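Subject: Re: sorting jewelry for the Sillville sale
Date: August 1, 2025

Following up on the question from the Ustedstead end about how to lay out the small stuff.

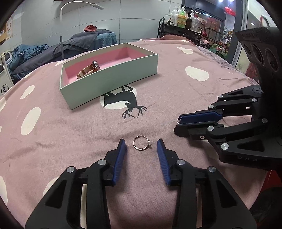
I've been doing mine on a pink tablecloth, one thing at a time. The weave is enough to stop rings from sliding. A bare table is no good for this, and neither is a towel - the loops catch on anything with beads or an open end.

> We have 178 pieces left from the May sale and they are all in one
> bag. Do you want rings and earrings kept apart? And should the
> watches go in with them or be listed separately? I don't want to
> tag everything and then find out it has to be redone.

Keep the watches separate, please. I put mine in an open box, mint green outside and pink inside, and it stays on the cloth while I work. A watch with a brown strap is in it now. Stand them on the strap if you can, so the case isn't lying against another one.

Rings that are open on one side should not go on the ring sticks. They spread. Lay them flat in the Warach trays, with 20 to a tray at most. Very small beaded pieces go in the little zip bags, one per bag. I have 400 bags here and can send half over.

Don't polish anything. If a piece is bent or missing a bead, write that on the tag and leave it as it is.

Tags start at 4000 this time so they don't run into the kitchen lots. The Sabatier knives already have their numbers, so please leave that box closed.

I still need to know how many trays you have. If you're short, I can bring extra when I drop off the bags.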